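The Lift at Mundus House

Fourteen floors and the lift out again. November, rain coming in sideways, my mother's hospital letter in my coat — pain clinic, 9 sharp, don't be late or we strike you off.

She'd been asking for two years. Same knee, same doctor, same little smile. Have you tried losing weight. Have you tried resting. She cleaned offices for Wendt, nights, fifty hours a week. Resting!

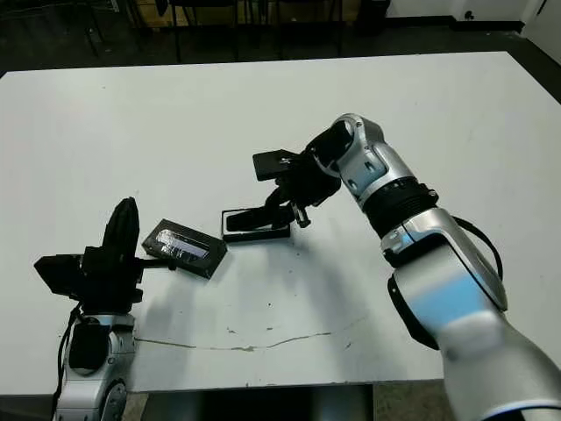

So down we went. Her hand on the rail, mine under her elbow. Stop at eleven. Stop at eight. A neighbour came past with shopping and said they'd never leave it like this over in Nirnell, and Mum said no love, they wouldnt, and kept going.

Bus late. Of course it was. We got to the desk at twenty past.

The woman didn't look up. You'll have to rebook.

My mother put the letter down flat. Then her bag. Then she sat — not on a chair, on the desk, her good coat and everything, and said in the voice she used for church, I have walked down fourteen floors to be looked at. I will be looked at.

Somebody in the queue clapped. Then teh man behind him.
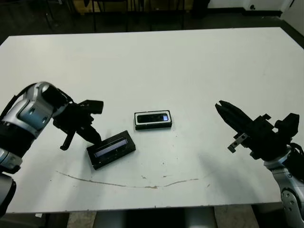

Two small black devices on a white table.

A door opened. A young doctor, sleeves rolled up, reading her name off a screen and getting it right. First time ever.

Which knee, he said.

Both, she said. Get a pen.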